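From: Selina Hauser
To: cafe-and-canteen list
Date: March 2019
Subject: Re: [canteen] lidded cups, which ones are you keeping?

Padix wrote:
> Hi all, we are about to replace the loaner cups in our lunch room and I would
> love to hear from anybody who has lived with the flip-lid kind for a while.
> Ours are plain mugs with a loose silicone top and people hate them. The tops
> go missing, they don't fit in the rack, and they come out of the dishwasher
> smelling like soup. Do the two-part lids hold up? Do you store them closed
> or open? And does color matter to anyone or is that just me?
>
> Also, if you have a source that isn't Plattner I'm all ears. They quoted me
> a minimum of 40 and we are a small place.

Hi Padix, and hi everybody, I've been lurking since December so this is a good one to come out of hiding for!

We switched to lidded cups in the lounge at Undau last year and I have more opinions about them than is probably healthy. We ordered 25 to start with, mostly the green ones with the yellow flip, plus a few in red with white on top, and I would do the mix again. So no, color is not just you. People get attached. There is a man in our accounts office who will wait for a red one to come back before he has his tea, and I've stopped arguing with him.

About the lids. The part that wears people out is the flap, not the cup. Before a cup goes back on the shelf I open and close every flap once with my thumb, and if it feels gritty or springs back funny it goes in the box for another wash. I do a few together on one of the little round tables by the shell chairs, bunched up close so I can go from one to the next without walking anywhere.
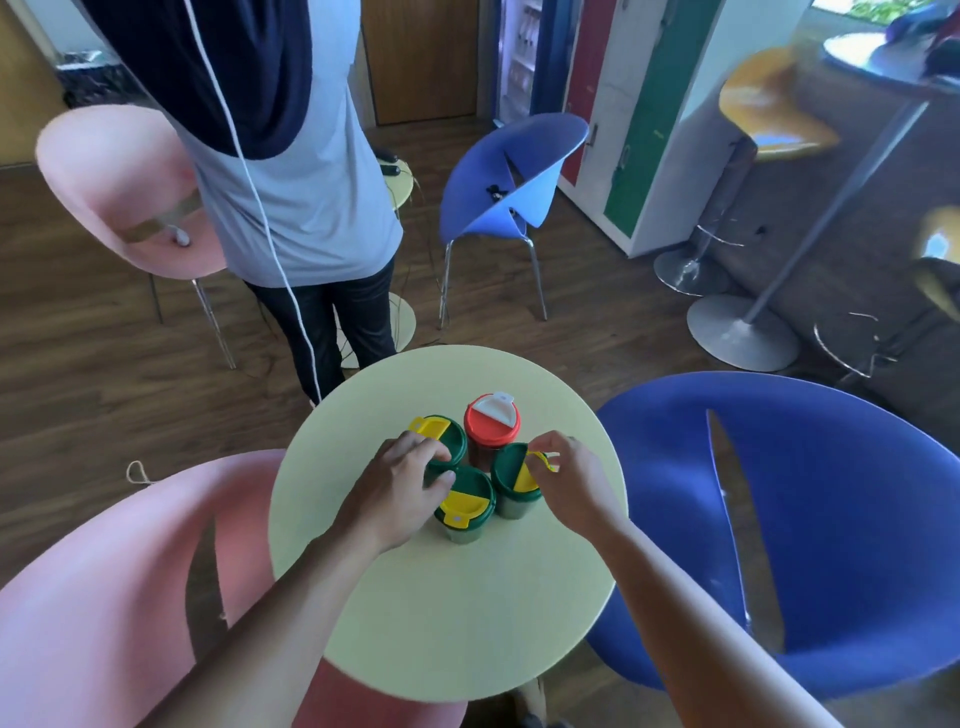
It takes no time at all once you get the rhythm of it. The first month I was doing it at the sink, standing up, with the water running and my sleeves soaked, and I was grumpy about the whole idea of lids. Sitting down with them changed my mood completely (also I can see the crud under the hinge a lot better by the window than under the kitchen light).

To your question about open or closed - open, always, until the next morning. I tip the flap up and leave it. If you close it on even a drop of water you get that smell you're describing, and then you need baking soda and patience. We lost two cups to oat milk that way over a long weekend and I threw them out, I wasn't going to serve anyone out of those.

The reds are a slightly different animal. Same idea, but the white piece on top slides, and I like to hold the cup steady down low with one hand and bring the other one in on the lid so I can feel whether it's sitting level. If it's cocked to one side it will leak down somebody's shirt, guaranteed. The first week I didn't check and I heard about it.
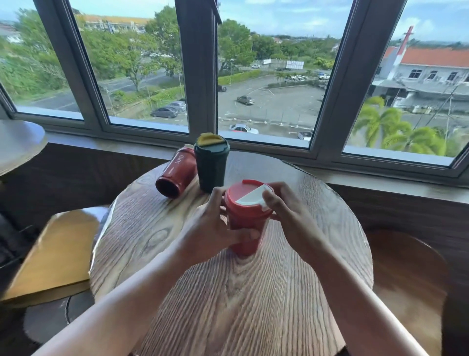
A red one on the wood-topped table, with a green cup and the OKK bottle behind.

As for the dishwasher, top rack only, lids separate, and please don't let anybody jam them between the prongs. We had a Flundamton rack insert for a while that was supposed to be made for travel cups and it pinched the rims, so that went in the closet. Now they just go in loose, upside down, and I put the lids in the cutlery tray. Hand washing is fine too if you have a narrow brush. A sponge on a stick is no good, it never gets to the bottom corner.

One thing I'd watch for is the tables. Ours in the lounge are round and not very big, and a cup lying on its side on a round table only has one plan in life. Standing up they're perfectly steady. On their sides they roll, and they roll slowly enough that you think you have time to finish your sentence. I like to lay a couple of them down to look inside, so I've gotten pretty quick with my hands.

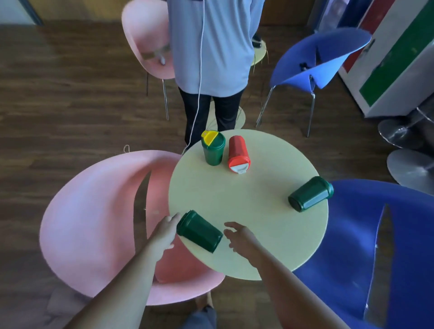 No breakage so far, knock on wood, though a few have scuffs around the base and I don't mind that. The greens hide it better than the reds do, if that helps you choose. And standing one on its lid is a decent quick test for drips, put it over a paper towel, go answer an email, come back and look.

On suppliers, I'm sorry to say ours did come through Plattner, but we split the order with the office downstairs, so the minimum didn't hurt so much. You could ask on the list whether anyone near you wants to go halves? I'd have said yes in a heartbeat if you were closer, I could use another 2 or 3 reds myself for obvious reasons.

Oh, and ask for spare lids up front. They will tell you spares are easy to get later and then it takes six weeks and three phone calls. I have a shoebox of them now and I guard it.

Let me know what you end up with, and if anybody has a trick for getting tea stains off the underside of a white lid I'm still looking. Lemon did nothing.

Selina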